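Registering classroom helpers without the paper: questions for the Wultgate team

Tue 27 February

The volunteer registration service at Wultgate opened to the public in November, after a pilot limited to primary schools in two districts. It lets a resident apply to help in a school, upload the required background check, and be matched with a principal who has asked for someone. Jolanta Zalewska manages the service. Adebayo Usman wrote most of the back end. They spoke at the Wultgate office over the course of a morning.

Zalewska describes the old process as a form, a photocopy and a wait. An applicant printed four pages, signed two of them, and delivered the set to each school separately. A person willing to help at three schools filled in three sets. "The schools all held the same data and none of them could see each other's," she says. "If a check expired, one school might know and the other two wouldn't."

The replacement keeps a single record for each applicant. Schools are granted read access when the applicant names them or accepts an offer from them, and the access lapses at the end of the school year unless it is renewed. Usman says the lapse was the most argued-over part of the design. Principals wanted standing access. The privacy assessment recommended a fixed term, and the fixed term was adopted.
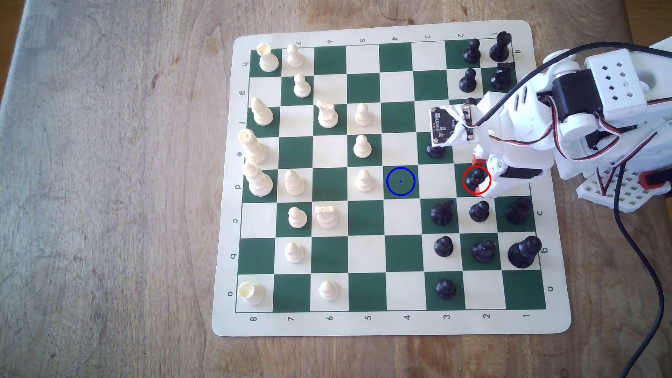 The app has 1,109 completed registrations. Of those, 606 have been matched to a school. Zalewska is careful about the gap between the two figures. "A completed registration means the form is finished and the check is valid. It doesn't mean there's a school nearby with an opening on the day you're free." Reading support is the most requested activity, followed by library work, lunch supervision and clubs. Applicants tend to offer evenings. Schools mostly ask for mornings.

Matching is done on four fields: postal code, weekday, activity and grade level. Usman considered a weighted score and dropped it after testing. "A principal would ask why one name was above another, and the answer was a decimal," he says. The current version filters on the four fields and sorts the result by date of registration, oldest first. A principal can widen the search radius up to 40 kilometres, a limit set with rural schools in mind.

Identity is handled by Flidance, a sign-in service the district already used for its parent portal. An applicant who has a parent account doesn't need a second one, but the volunteer profile is stored apart from it, and school staff viewing one cannot open the other. Documents go through Ulance, which scans each upload for malware and rejects files that can't be read. The rejection message was rewritten twice. The first version gave an error code, and the help desk spent much of the pilot translating it over the phone.

The app was released on Android first, with a browser version a few weeks later. Asked about the order, Usman says the pilot schools lent out Android tablets and it made sense to build for the hardware on hand. The browser version now receives more of the traffic. It works on a public library computer, and the session closes after ten minutes without activity.

Offline use is limited. A partly filled form is saved on the device and sent when a connection returns, but document upload needs a live connection from start to finish. Usman would like resumable uploads. "Somebody on a slow line sends a scan, it drops near the end, and they start over. I've got a ticket open for it and I expect to close it by summer."

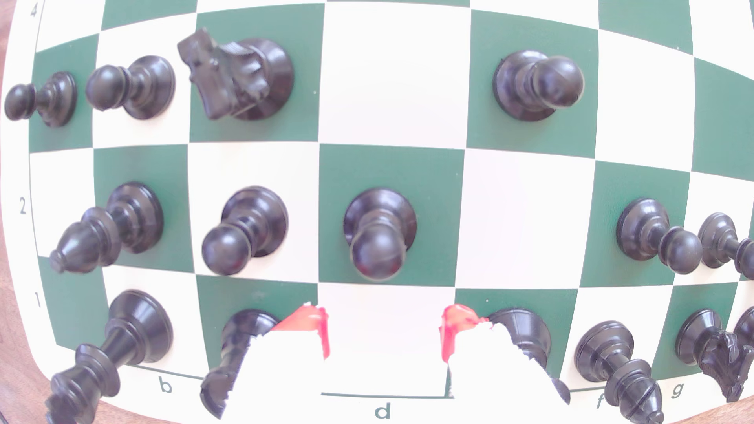
Schools have had their own adjustments to make. At the time of the interview 190 schools held active accounts, each with one named coordinator and one alternate. Aniela Śliwiński, coordinator at Pichon Elementary, joined part of the conversation by phone. Her main complaint was the calendar. Openings could be posted by the week but not by the school term, so a recurring Thursday library slot had to be entered again and again. A repeat function was added in January. "It saves me the better part of an hour," she says. She would still like to see professional development days blocked out automatically.

Paper has not been withdrawn. An applicant may still hand a form to the school office, where the coordinator keys it in and the applicant signs a printed summary. Zalewska has no end date for that arrangement and hasn't asked for one.

The next release adds French throughout, including the error messages, and a reminder sent 60 days before a background check expires. Secondary schools will be added after that. Their requests are more varied, with coaching and shop class supervision among them, and some activities require a second certificate that the record has no field for yet. Usman is drafting the change to the data model now.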